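Wurker Set-Up Guide
Section 3: The Oven Door Chore

Written by Florin Bucur, with fixes from Tincuța Dinu
Last changed Wednesday, February 5, 2020

OK, so you've made it through the install and the arm moves when you tell it to. Great! Now we get to the part everybody asks me for, which is a real chore. Well, a real chore in the simulator. We start with the oven door in Sikby, our practice kitchen, and if you came over from the old Ghiță release you'll know the kitchen already (same counter, same oven, much better handle).

Before you get your hopes up about dinner: I've been working on this for ages and my short answer to "can it do housework yet?" is still "a little, if you set everything up for it." Opening one door on one oven takes me this whole section. My niece can do it with a bag of groceries on each arm. I think that's worth knowing before you spend a weekend on it, and I also think it's a really fun weekend.

What you need

Wurker installed and passing the self-check from Section 2
The Sikby kitchen files, unpacked in the scenes folder
The two-finger gripper picked in your arm settings
At least one wide view and one close view turned on

Note: If you skipped the self-check, please go back and run it. I skipped it once myself in January and lost an entire evening to a joint that was set in the wrong units.

Load the kitchen

1. Start Wurker and choose Scenes, then Sikby, then Counter With Oven.
2. Wait for the wood to show up on the counter. Until then you may see flat gray, and that's only the textures loading.
3. Press Home Arm. The arm folds itself up away from the oven.
4. Open the Objects list and click the oven. You should see entries for the body, the door and the handle. If the handle isn't listed, you have the old Ghiță oven and need to unpack the files again.
5. Leave the small food item on the counter if your scene has one. We don't use it in this chore, but it makes a handy thing to not bump into.

Pick your views

I spent way too long thinking that one good view was enough. It isn't! The wide view is lovely for you and me, we can see the arm and the oven and feel like we know what's going on. But it's bad at telling you how deep the fingertip sits behind the handle. The close view is the other way around. It's so tight that half the time I can't tell which way is up, and shiny metal and straight wood grain are all I get.

6. Open the Views panel and turn on Wide and Close.
7. Drag the Close slider until the handle stays in view as the gripper comes in. On a fresh install it sits too far to one side and you'll mostly be looking at counter.
8. Press Save Views. There's no autosave here (it's on my list).
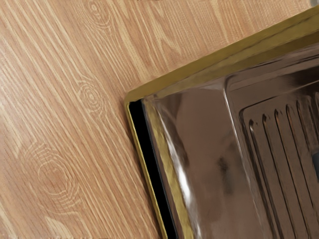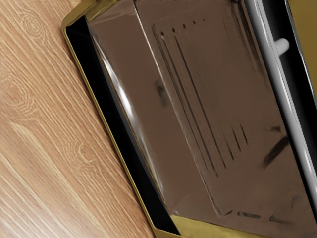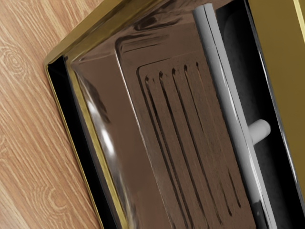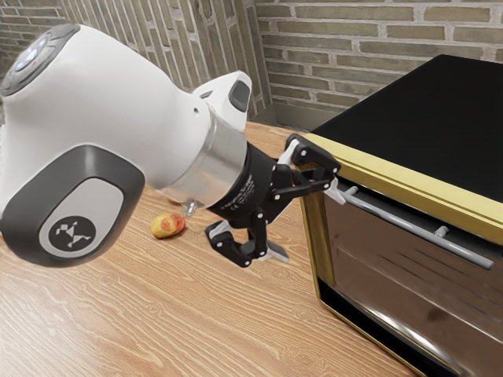
Simulated kitchen views. First three: close in, with pale wood at the left and the gold-colored rim. Fourth: wide, with the upper finger hooked over the handle bar.

If your close views are a lot darker than these, open Lighting and press Reset. And yes, the reflections are supposed to be that messy. Tincuța wanted to dull all the metal down so the door finder would have an easier time, and we argued over it for days, and in the end we kept the shine. Ovens in real kitchens are shiny. I'd like to find out what goes wrong while it's still only pixels.

Teach the grip

The trick with this handle is to hook it. I started out by squeezing the bar between both fingers like you'd hold a broom, and the gripper kept running into the door. One finger over the bar, the other one hanging out of the way, and a gentle pull. That's all you're after.

9. Switch to Teach and pick Single Finger Hook.
10. Steer the arm to a spot in front of the handle, with the gripper angled down toward it.
11. Press Mark to save this as your approach point.
12. Bring the upper finger over the bar, slowly. Use the small arrows in the panel for this, the big ones jump too far.
13. Stop when the light gray pad rests on the bar. The contact light in the panel turns green.
14. Check the mounting posts. The finger should be on the bar itself and clear of the post.
15. Press Mark again. You now have your grip point.

Caution: Keep an eye on the lower finger the whole time. It hangs down quite a ways, and when you lower the wrist it gets to the counter before you expect it to. In the simulator you get a red box and a beep. On a real arm you get a scratched counter and, in my case, a talk with your landlord.

Teach the pull

16. Set Pull Speed to Slow. Leave it there until you've had a few clean tries.
17. Choose the door as the thing to follow. The arm will try to move along with the door as it swings, so you don't have to draw the curve by hand.
18. Press Try Once.
19. If the finger slides off, go back to step 12 and bring it a little farther over the bar.
20. If the door opens partway and the arm stops, the elbow has run out of room. Move the arm base one notch back and teach the grip again. Sorry, there's no way to keep the old grip point when you move the base.

Caution: Don't raise the pull force to fix a door that won't budge. I know it's tempting. Something is nearly always in the wrong place, and more force only makes the finger jump off harder.

Run it a bunch of times

One good try means very little, I'm afraid. I've had openings so pretty that I called people over to look, and then the next few all missed.

21. Go to Repeat and set the number of tries. The limit is 3,000 per run.
22. Turn on Small Changes. This nudges the oven and the lights a bit between tries.
23. Press Start and go do something else.
24. When it's finished, open the report and sort by Missed Grip.

My last long run was 1,144 tries with Small Changes on, and the door opened fully in 71 percent of them. I was happy with that! Then I told my mother, and she asked whether I'd buy an oven that opened 71 percent of the time. Fair point. Most of my misses were at the grip and very few were in the pull, so if you only have patience for one part of this section, spend it on steps 12 to 15.

Note: Please don't compare your number with mine if you changed the oven, the handle or the gripper pads. They all matter, and the pads matter more than I'd have guessed.

Can I try it on my real arm?

You can, and a few people in our Grargate group have. Take these seriously, though:

Unplug the oven. Practice with it cold and empty, every time.
Keep one hand on the stop button and the other hand away from the door.
Start with the arm at its lowest speed, even if your simulator runs were perfect.
Don't expect your saved grip point to line up. Teach it again on the real handle.
No kids or pets in the room, please.

What I'd trust it with today is opening a cold door while I stand right there. I wouldn't let it reach into a hot oven, and I wouldn't leave it alone with anything made of glass. Picking a potato up off the counter and getting it onto a rack is a whole other pile of trouble, and we'll take a first stab at it in Section 4.

If you get stuck, send me the report file along with your saved views. Reports without views are really hard for me to read, and I'll just end up writing back to ask for them.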